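The first thing Braulio said when I rang him was, "Is anyone bleeding?" and the second was, "Then why are you ringing me at dinner?" He's my brother, so he's allowed.

I'd been on nights at Girnel for 11 weeks by then. The job was hose joins - two lengths, one white connector, push till it seats, next one. The arms did the pushing and I did the worrying. We made them for Beltrán, who put them in something for boats, I think, and who'd never sent one back until that Monday, when they sent back 80.

"They all let go," I told him. "Same spot, every one. And the log says every one of them passed."

"So the log's lying."

"The log can't lie, Braulio, it's a log."

"You're talking to a man who filled out his own timesheets in Muvcombe for six years," he said, and I could hear him chewing.

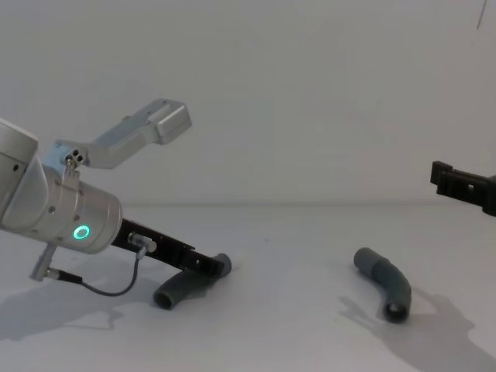 So I ran the cell at quarter speed and sat there with my tea like it was the cricket. Green light, no alarms, lovely. It picked up, it lined up, it pushed, and then at the end of the push I heard a little tick. I'd heard that tick for weeks! I'd been humming along to it, to tell you the truth. I'd thought it was the connector clicking home.

Braulio made me hold the phone near it (not in the cell, I'm not silly, up against the guard).

"That's not a click," he said. "That's a slip. Your jaw's sliding on the hose. It thinks it's pushed the whole way and it's only gone and slid up its own rubber."

I ran it again. Tick. And once he'd said it I couldn't hear it any other way, which is very Braulio. 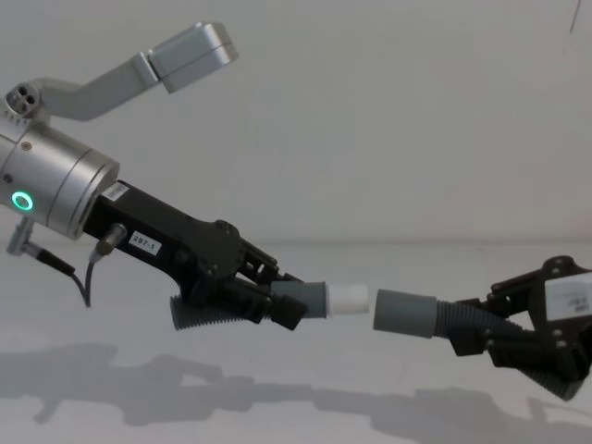
I hit the stop and put the tag on, and wrote ELVIA ARRIAGA in the book in big square letters so there'd be no argument about who did it. There was going to be an argument anyway. Fidmont were waiting on 830 of the things, and 19 trays of them were already wrapped by the roller door, all passed, all green.

I went over and cut the wrap on the nearest tray, took one out, and gave it a tug. Not a hard one. I'd pull harder on a sock.

It came apart in my hands.

"Well?" said Braulio.

"How late are you up?" I said.

I heard him put his fork down, and then his keys, and then my sister-in-law asking where on earth he thought he was going. I dragged the second tray over with my foot and started tugging.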